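Moving two bench desks without wrecking them (or us)
Reading time: 5 min

grolside_geoff
We're shifting a row of joined workstations before the new carpet goes down. White tops, thin grey edging, curved white screens in between. Facilities at Flemdale sent us a guide that says "lift with care" and nothing else. Has anyone done this and kept their fingernails?

Tannoy
Take the screens off first. Ours weighed next to nothing but caught every door frame between us and the lift.

mrs_plinth
Disagree. Leave the screens on and slide the lot. We did 12 that way in November and lost one bolt, which is presumably still enjoying life under the old carpet.

grolside_geoff
Sliding is out, the feet have sunk into the floor like tent pegs.

Tannoy
Then you're lifting. Empty the cable trays before you do. Ours held a decade of biscuit and a phone charger for a phone that no longer exists.

underdesk
Before anyone lifts anything, find out what you're holding. Hands under the front edge, palms away from you, fingers spread, and feel along for the frame.

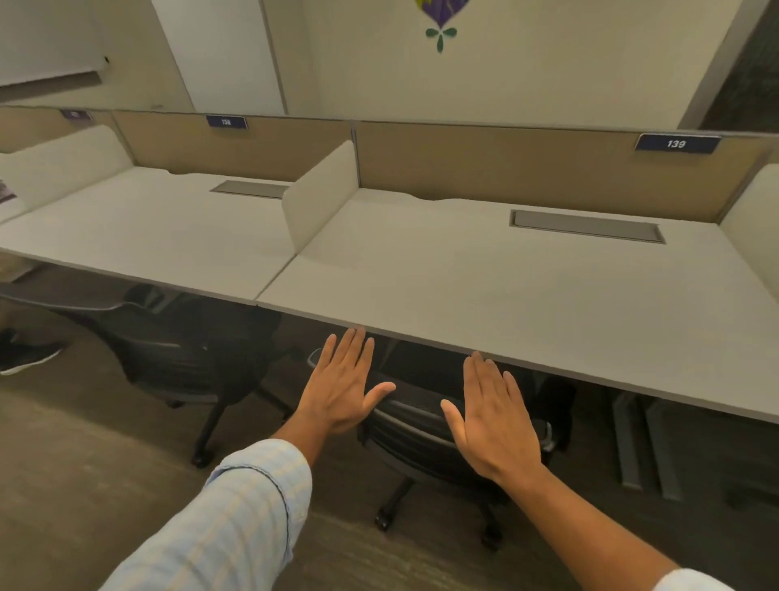

If all you can find is desktop, don't lift there. The top on ours was held on by four screws and optimism. Get hold of the metal, and undo whatever joins it to its neighbour, or you'll be moving next door's desk as well.

mrs_plinth
Or slide it.

underdesk
He said he can't slide it.

mrs_plinth
He said the feet had sunk. Cardboard under each foot, job done.

Tannoy
And how does the cardboard get under the foot without lifting the desk?

mrs_plinth
Quickly.

grolside_geoff
Going with frame and screws. Will report back if I can still type.

Recent threads
Flundilance chair arms, left one only
Is 449 quid mad for a footrest?
Procházka drawer keys, will any of them fit?
Carpet tiles: glue or gravity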